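**Zusell delays: anyone buying the "chip shortage" line?**

**fimska_owner** · September 14, 2021
Mulligan cancelled my Zusell order after 56 days. Chip shortage, they say. Funny how the dearer model is in stock at £309.
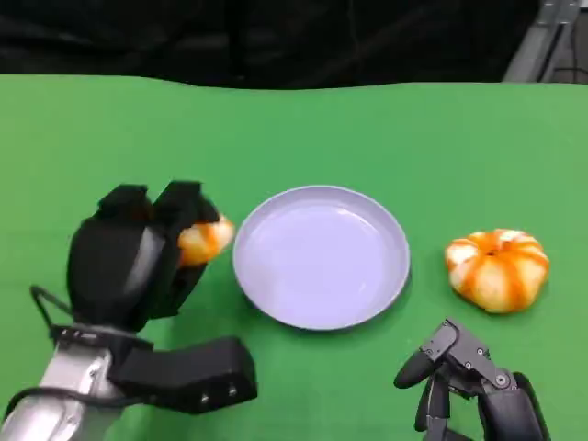 Page 2 of 13

**tapdancer**
Same chip in both, as far as I can tell. They're putting what they've got into the one that makes more money.

**old_solder**
You don't know it's the same chip. The shortage is real, ask anyone trying to buy a car.

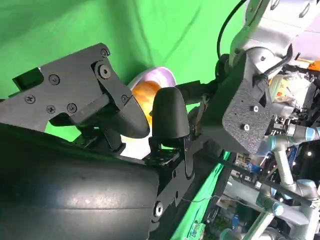

*Green cloth, gripper in front*

**tapdancer**
Real for cars. I'm asking about Zusell.
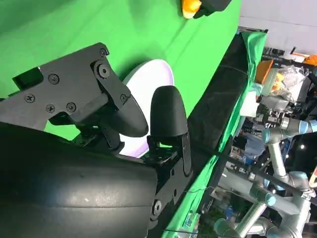 **Leonie Ruddock**
Jiveo blamed chips as well, then put their prices up twice. I'd want to see a part number before I believed any of them. A shortage doesn't have to mean one clever processor, mind. Look at the bracket on that gripper, five little Phillips screws holding it on, and a maker can be stuck for want of something that dull. But then say so!

**old_solder**
They won't publish a parts list for you, Leonie.
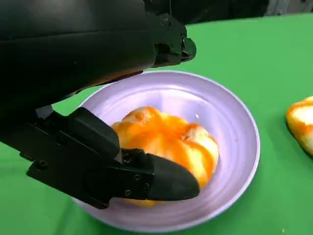
*Gripper over the lavender bowl*

**fimska_owner**
Refund's come through, minus the delivery charge. Has anyone got that back from Mulligan?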